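How Does a Robot Learn to Open a Fridge?

My job has a strange title. I'm a demonstration collector. When kids ask me what I do all day, I say I show robots how to do chores, and then they ask if I can make one clean their room. Not yet! But I can tell you how we're working on it.

Let's start with you. Think back to when you learned to pour your own milk. Somebody probably showed you first. Then you tried it, and maybe some of it landed on the counter. After a few weeks of breakfasts you could do it while talking with your mouth full. You didn't read a rule book about milk. You had lots of examples, some from watching and some from trying.

A robot arm can learn in a similar way, except that it needs a whole lot more examples than you did. You already knew what a cup was. You knew milk falls down and not up. The robot starts with none of that.

So what is an example?

When I say "example," I mean one try at one job, from beginning to end. Say the job is "open the top drawer." I steer the arm over to the drawer, close its fingers on the handle, pull, and stop. While I do that, the computer writes everything down many times every second. It saves what the camera sees, how each joint in the arm is bent, and how wide the fingers are open. It also saves the move I asked for next.

That last part matters a lot. The robot is going to study pairs: "when things looked like this, the person did that." If you lined up enough of those pairs, you could start guessing the next move yourself. That's pretty much what the learning program does. It guesses, checks its guess against what I did, and changes itself a tiny bit so the next guess is closer. Then it does that again and again, all night long, while I'm asleep.

We call one full try a demo. The set of kitchen demos I'm working on now is called Girnside (all our sets get made-up names, and that one sounded to me like a rainy village with a good bakery). Girnside has 3070 demos in it so far. My favorite set was an older one called Kaewsai, which was all about stacking bowls. I still dream about bowls.

Driving the arm

I steer using a handheld controller, a bit like one from a game console. When I move my hand forward, the gripper goes forward. When I twist my wrist, the gripper twists. A trigger under my finger closes the two robot fingers. The program that connects my hand to the arm is called Callbridge, and it took me a good long while to get used to it.

The hardest thing at first was slowing down. I wanted to swoop! But if I swoop, the robot learns to swoop, and a swooping robot knocks over cups. The arm copies my bad habits just as happily as my good ones. For a while I had a habit of wiggling the gripper a little before I grabbed anything. I didn't even know I was doing it. Then we tested the robot after it had learned from my demos, and guess what? Wiggle, wiggle, grab. I laughed until I had to sit down, and then I had to go back and do 622 demos over again without the wiggle. I laughed less after that.

A kitchen made of numbers

Now for the part that surprises people. Most of my kitchens aren't real. They live inside a computer, the way a level in a video game does. We call this a simulation, or "sim" for short.

The sim knows some rules about the world. Things fall. Drawers slide out but don't slide sideways. Two solid objects can't be in the same place. When my pretend arm bumps a pretend cabinet, the sim works out what should happen next and draws it on my screen.

There are some great things about working this way. If I drop a plate, I press a button and the plate is back. I don't have to sweep anything up. And I can change the whole room in a second, so the robot doesn't only learn one kitchen. Think about it: if you had only ever seen one fridge in your life, and it was green, you might think being green was what made it a fridge. Then you'd walk into your friend's house and wonder where they keep the cheese. 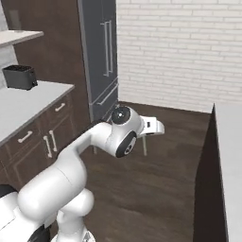
So we mix things up. One kitchen gets dark cabinets and the next gets yellow ones. The wall might be brick or tile or plain paint. The handles can be long or short, and they can run up and down or side to side. That last one is a bigger deal than you'd think. To grab a handle that goes up and down, the gripper has to be turned one way, and for a handle that goes sideways it has to be turned the other way. You do this with your own hand without noticing. Go try it on a few doors at home and pay attention to your wrist!

We move the starting spot around too. If the arm always began in exactly the same place, the program could just memorize one path, like learning a dance with your eyes closed. That works fine until somebody moves the furniture.

What about the messy ones?

Not every demo goes well. Sometimes my fingers close too early and grab nothing but air. Sometimes the arm gets itself into an awkward bend and can't reach. When that happens I have a choice. If I can fix the mistake calmly, I keep going and keep the demo, and the robot gets an example of how to recover. That's a useful thing to know! If it turns into a big tangle, I mark it as a no and start over.

After that comes checking. I watch my demos played back at double speed and ask the same things each time. Did the job get finished? Did I bump anything on the way? Did I stop and stare into space for 9 seconds in the middle? (It happens, usually just before lunch.) A long pause has to be trimmed out, or the robot may learn that opening a drawer includes a little nap.

From pretend to real

A sim is never quite the same as a real room. Real drawers stick. Real handles can be slippery, and real sunlight moves across the floor and makes shadows the robot has never seen. So after all the practice on the computer, we also collect a smaller pile of demos with a real arm, in a test room we call Faltuton. Everything goes slower there. I have to put each cup back by hand, and there's a big red stop button that I keep close to me the entire time.

The real demos and the sim demos get mixed together, and the program learns from both. Then we test it on things it hasn't practiced. Sometimes it does a beautiful job. Sometimes it reaches very carefully for a spot right next to the handle and pulls on nothing at all — and I write that down, because now I know what kind of demos to make tomorrow.

Try it yourself

You can play robot teacher with a friend. One of you is the robot and wears a blindfold. The other is the driver and can only say small moves, such as "hand left a little" or "close fingers." Put a spoon on a table and see if the two of you can get it into a cup. Do it five times, and have someone write down every word the driver says. Then move the cup and read the words from your best try out loud, in order, without changing any of them.

The robot will probably miss. Can you work out what you'd need to write down, besides the moves, so it would know where the cup had gone?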